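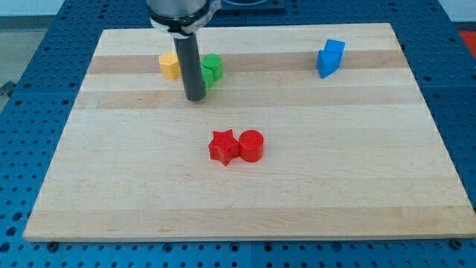

Looking after a butcher-block board

A block board made of glued strips will last for years if it is kept oiled and never left standing in water. Mine gets used for bread in the morning and as a play surface for blocks in the afternoon, so it has to be clean as well as good-looking.

Washing

Wipe it with a cloth wrung out in warm water and a drop of washing-up liquid. Do both faces, even if only one has been used. Wetting one side and leaving the other dry is what makes a board cup. Dry it with a tea towel, then stand it on its long edge overnight.

Stains and smells

Sprinkle on coarse salt, rub with half a lemon and leave it for 4 minutes before rinsing. Onion may need a second go. Beetroot usually fades by itself.

Oiling

Use food-safe mineral oil. I buy the plain one from Brarnwood, but any will do. Put on a thin coat along the grain, wait an hour and rub off what hasn't soaked in. A new board wants this once a week for the first month, after that every couple of months. I did ours in January and it was overdue — the strips had gone pale and felt rough at the ends.

Where to put it

A bench top with holes in it is a good place for a board to rest, as air can get underneath. On a solid worktop, put a damp cloth under it for cutting and take the cloth away when you finish.

Toy blocks

Plastic blocks won't hurt an oiled surface. Wash them in soapy water if they share the board with food, and let the oil sink in properly first or they come away greasy.

Scratches

Fine paper, with the grain, then oil again. Deep knife marks need a cabinet scraper.

Mỹ Đỗ
February 6, 2024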